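21 Apr 2024

Spent the whole morning sorting the kitchen, and I'm so chuffed! I've been cross about the clutter since we got back from Bandlow, and today I finally dragged everything off the speckled grey counter and gave it a proper scrub. Found 2 dead pens and a Sarkance receipt for $339 (ouch). The big turquoise box with the lid can have the left end for now - such a lovely colour against all that grey.

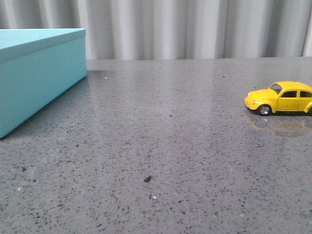
Tomorrow I'll tackle the pantry, if my back's up to it. Toast for tea tonight.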